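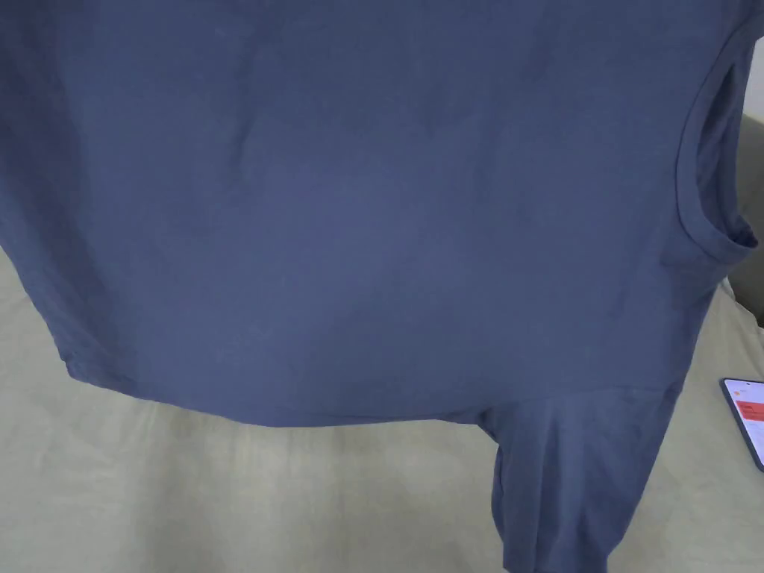
Blue T-shirt held up, sleeve hanging, from the hand-demo set.

Re: [urwood-teleop] shirts by hand or by remote?

> We have 800 remote folds on the Triltard arm and the sleeves
> still come out wrong. Is showing it by hand worth a try?

Yes, please try it! We did 120 by hand at Irnine in February and I love how natural the sleeves look – plain shirts first, stripes later. Keep your remote folds too, the two mix nicely.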